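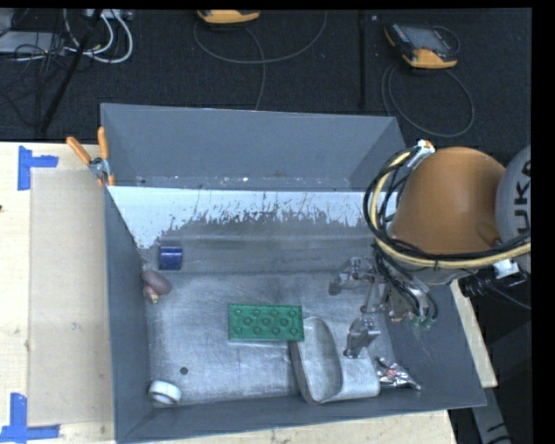 Bin picking for the class project - which order do you clear it?

rarel_bench
Hello all. I am in a two-student team for the automation course, and our task is named Ivelis by the teacher. The arm must take mixed small objects out of a gray metal bin, one at a time, and it has to choose by itself which one comes first. We have 4 weeks until the demo.

Our set for this week has a green building block, a foil wrapper, a silver-gray open container, a white ring, a small dark blue cylinder and a little pink toy thing. The block is easy. The container is my trouble. It has almost the same color as the floor of the bin, so the segmentation eats half of it, and the grasp point goes to a place where there is only metal. We recorded 316 attempts so far and I am now reading the log by hand.

My question: do you let the robot choose by the best grasp score, or do you force an order, for example the biggest object first?

dosbyfan
Best score, always. If you force an order, you are solving the puzzle for the robot and the teacher will notice. In our year one team lost points for it.

quiet_encoder
I don't agree with dosbyfan. A forced order is a normal thing in industry, and the rules of Ivelis (I did it two years ago) say only that the order must not be typed in per object. "Biggest first" is a rule and it is permitted. Read page 3.

Also, your green block touches the container, or maybe lies over the corner of it. If the container goes first, the block will move and your old image is worth nothing. Take a new image after every pick, even if it costs time.

rarel_bench
Thank you, I did not think about the page 3. We take a new image only after a failed pick, so this can explain some strange rows in my log.

ogura_lab_b
For the container I would not touch the software first. What is your light? Scratched metal floor gives reflections everywhere, and you also have that pale worn area on the inside wall. Our depth camera was seeing a wall like this as an object. We put matte paper on the bottom and half of the problems went away.

dosbyfan
Matte paper is cheating a little bit, no? The bin is part of the task.

ogura_lab_b
It was allowed for us. Ask your teacher before you do it, I can't promise for your group.

quiet_encoder
One more point about the foil. With two hard fingers, come from above and aim for the thick part. The twisted end slips out. We tried the end for a whole August and I don't recommend it.

rarel_bench
I asked today. Paper is not allowed, but we may move the lamp. So I will try the lamp lower and from the side, and a new image after each pick. For the order I will test both ways, 3 runs each, with the objects put back by my teammate so I can't help the robot by accident. I will write the numbers here, also if they are bad.

dosbyfan
Good plan. I still say best score.

Comments

mirko77: We have the same problem with silver parts in a silver bin. Please post also the lamp angle when you have it.

t_valve: Is the clamp with the orange handles enough to hold the two bins together? Ours walks a few millimeters when a finger touches the wall, and then the calibration is wrong for the rest of the day.

rarel_bench: @t_valve I did not measure it. I will put a pencil mark on the table and look after the runs.

pimlet: Page 3 in the new version of the rules is now page 4, if somebody is searching.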